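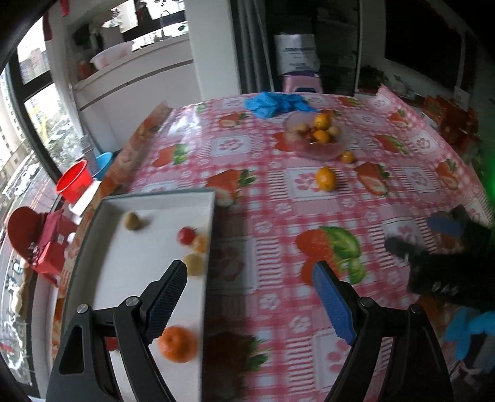
Photo: Adom Acheampong / Drallance

Progress report to Hasum, May 5, 2022

Perception first, as that is where the money went. The old segmenter had a fondness for printed strawberries and would plan very tidy grasps on a tablecloth. The new one checks depth before it gets excited. On our set of 30 recorded fruit sequences, false targets now turn up in three, down from 18.

The planner is less of a success story. Grasp width is still set from the first clear view and never revised, so a kumquat can inherit the plan meant for a mandarin. The fix is written — it is also slow, and sits in a branch where it can't hurt anyone.

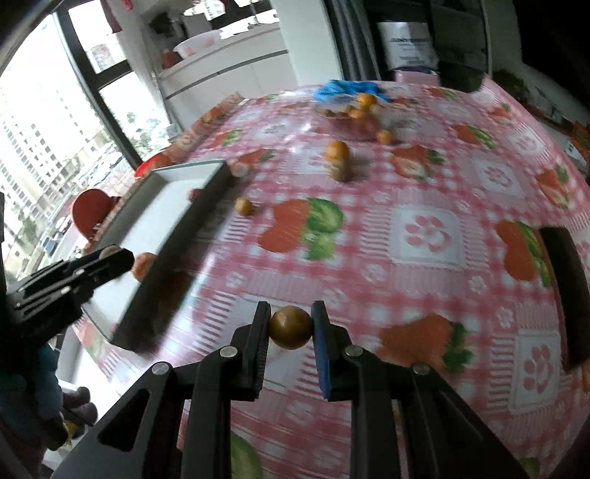

Valcárcel, reading the draft, asked whether slow meant slower than dropping the fruit. It does not, so the branch gets merged next.

Still open: timestamp drift between the two grippers' logs, and the replay tool, which crashes politely. Both are due in August.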